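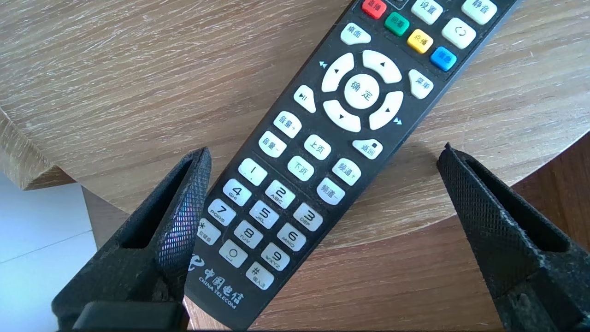
Photo: Gillach Guest House

Round bedside tables win over guests at Gillach

Mar 8, 2018

If you have stayed in a small hotel lately, you know the bedside problem. There is a lamp, a phone, a remote, a glass of water, your book, your charger, and a square little shelf that holds maybe half of it. The Gillach guest house has gone after that problem in a big way, and we are thrilled to report that the answer is round!

All 32 rooms at Gillach now have a drum-shaped side table by the bed, made by the furniture workshop Bodik. The last of them went in this winter, after a trial in 4 rooms that began in September. The tables have a light oak look and a curved drawer that slides out of the drum itself, so when it's shut you see only a seam and a lot of lovely grain. The whole thing stands on thin black metal legs.

The drawer is the part we can't stop talking about. Pull it and a whole slice of the table comes with it, curve and all. Bodik worked through two versions before settling on this one (the first had a flat front, and it looked like somebody had taken a bite out of the table). It holds a paperback, a pair of glasses and the usual pocket stuff, and then the top is free for the things you want to reach in the dark.

And yes, the corded phones stay! Gillach kept a landline in every room during the refit, and each one sits on the new table within arm's reach of the pillow. The wall jacks are down low near the baseboard, so the cord has a short trip to make. The house says wake-up calls are still popular, especially with people catching the early bus.

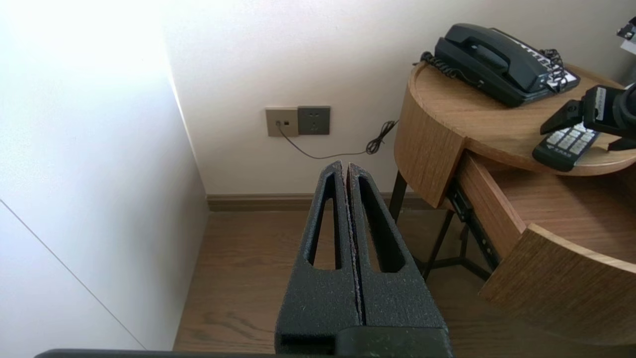 Pesex wrote in to our comments page that a round top is easier on the hips when you get up at night, and that the old square ones at Gillach left a bruise on every visit. We heard much the same from other regulars, and one asked if the tables could be bought to take home. For now they can't, though Bodik tells us it is thinking about a small run for the public.

The rest of the room has been freshened up to match. The walls are kept pale, the floors are brown wood, and the headboards are gray fabric with a nice close weave. White sheets, of course. The bold touch is the houndstooth pillow, in black and white, and it looks terrific next to all that plain oak. The pillow fabric was picked by the design studio Zulu, which also chose the color of the headboards.
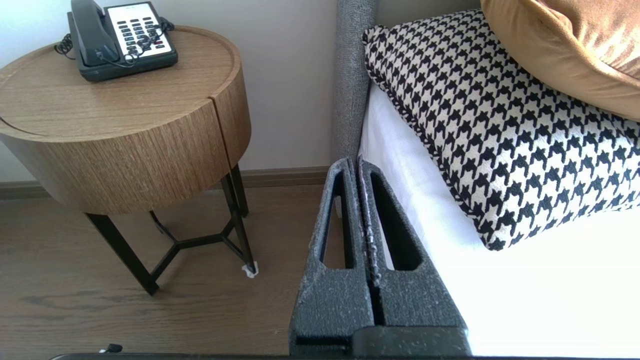 Bedside at Gillach: drum table, corded phone and houndstooth pillow.

Guests who want to see the tables before booking can stop in at the front desk and ask to be shown a room. There are 14 rooms on the garden side, and those get our vote for the morning light. Breakfast is included with every stay, the rates have not gone up with the new furniture, and the front desk will gladly lend you a reading lamp if you ask before it closes for the night.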